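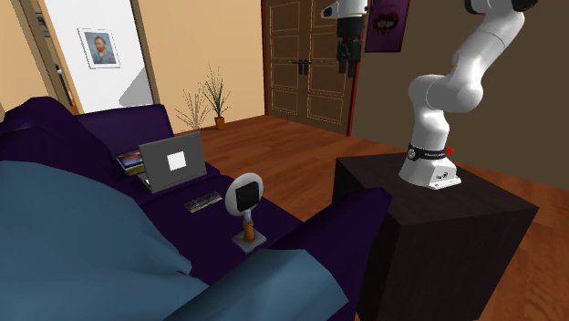
Chapter 7
Showing Instead of Telling

If you have ever tried to explain to someone over the telephone how to tie a shoe, you already know most of what this chapter has to say. You start out confidently enough, with the left lace over the right, and by the second loop you are waving your free hand in the air at a person who can't see it. Give up the telephone, sit down beside your learner, and the whole business takes a minute or two. The knowledge was in your fingers all along, and your fingers would much prefer to do the talking.

Up to this point in the book we have been telling our robots what to do. In Chapter 5 we wrote out a path as a list of positions, and in Chapter 6 we let a planner fill in the motion between them (and spent, I'm afraid, rather a lot of pages on what happens when a planner decides that the shortest way to a cup goes through the furniture). Those methods are still worth having. But there are plenty of ordinary household jobs, such as picking a book off a pile or folding a dish towel, where you would have a dreadful time writing the list and no trouble at all doing the thing yourself. For jobs like these we turn to demonstration.

A demonstration is a recording of the task being done, made with the robot's own arm, from beginning to end. The recording holds what the arm sensed at each moment and what it was commanded to do next. Later on, in Chapter 8, a learning program will study a pile of these recordings and try to work out a rule that connects the two. In this chapter we are concerned only with making the pile, and making it well, and you will find that this keeps us busy enough.

There are two main ways to go about it. In the first, called kinesthetic teaching, you take hold of the arm itself and lead it through the motion while its motors go easy and let themselves be pushed. It is a lovely way to begin, since you feel right away where the arm is comfortable and where it starts to run out of reach. Its drawbacks are that your own body gets in front of the cameras, and that an arm with seven joints can be a handful for one person with two hands.

In the second, called teleoperation, you stand or sit somewhere else and steer. You might use a joystick, a hand-held controller whose movements the gripper copies, or a smaller twin of the arm that you move like a puppet. You lose the feel of things, at least with the simpler devices, and beginners nearly always squeeze too hard. What you gain is a clean recording, with only the robot and its surroundings in view. You also gain the freedom to work in simulation, where there is no arm to take hold of in the first place and a dropped dish costs you nothing but a restart.

We will do most of our practice that way. The exercises use Tufa, the simulator you installed back in February if you are following the course calendar, together with the Pilano controller program that comes with it. Readers with access to a real arm are warmly encouraged to repeat the exercises on it, after reading the safety pages in Appendix B a second time.

What you will be doing

Section 7.1 covers setting up the controller and choosing a sensible speed. Please don't skip the part on speed, even if you are good at video games (perhaps especially then!).

Section 7.2 walks you through your first 16 demonstrations of a single grasp. Expect the early ones to be clumsy. Keep them anyway, in a separate folder, as we will want them for comparison.

Section 7.3 asks you to move things. Shift the object, turn it, start the arm from a different pose, and build your set up to 100. A learner that has only ever seen one arrangement of a room knows very little about rooms.

Section 7.4 looks at the Utar collection, a set of 500 demonstrations by several operators, and at how differently two people will go about the same simple job.

Section 7.5 deals with mistakes, which ones to throw out and which to keep because you recovered from them nicely.

Words to know before you start

Demonstration: one complete recording of a task.
Operator: the person guiding the robot.
End effector: whatever is fitted to the end of the arm, in our case a gripper.
Trajectory: the series of positions the arm passes through over time.

Before you begin

Have a notebook next to you, a paper one if you can. After each demonstration, write down one thing you did with your hand that you hadn't planned on doing. You will need these notes for Exercise 7.9.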